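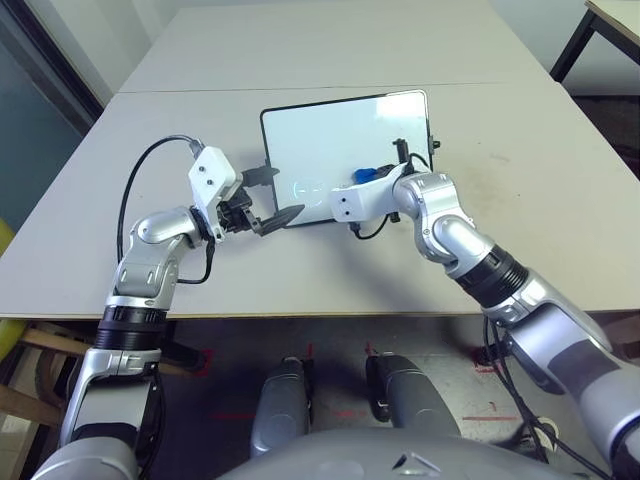 Hubmann Opens Customs Paperwork Desk in Jandville for Small Importers

JANDVILLE, Jul 14, 2020 — Hi, I'm Marites Evangelista, and I run the new entry-filing desk at Hubmann. As of this morning we're open for business, and I couldn't be happier!

If you bring in goods by sea or air, you know the pile of paper that comes with them: commercial invoices, packing lists, arrival notices, and the bill of lading that always seems to have a typo in the consignee line. My team takes that pile off your hands. You send us the documents, we check them against each other, key the entry, and send a draft back to your broker for sign-off. Your broker stays your broker — we don't want that job.

We've been trying this out since March with two freight forwarders, Latholm and Ritimia. Between them they sent us 203 shipments, mostly furniture parts and kitchenware, and a whole lot of ceramic tile (I now know more about tile classification than I ever planned to). Rahel Aigner, who handles imports at Latholm, wrote to me after the first month: "I used to spend my Friday nights matching invoices. I've stopped doing that."

There are eight of us on the desk. Liesl Ammann leads the early shift and Vinzenz Ruchti has the late one, so files that reach us by the end of your business day are normally back before you open up again. If something doesn't match — say the weights on the packing list and the bill of lading are different — we call you. We won't guess.

Pricing is per file, with no setup fee and no minimum. The first 100 companies to sign up get their first two files free, and you don't need to give us a card number to try it. We can work inside your own system if you set up a log-in for us, or we can just go back and forth by email.

Exports are next on my list. I'd like to have those going once the import side has settled down, and I'll put out another note when we do.

For sign-ups, ask for me or Liesl at the Hubmann office in Jandville. Press questions go to Aurelia Leitner at the same office.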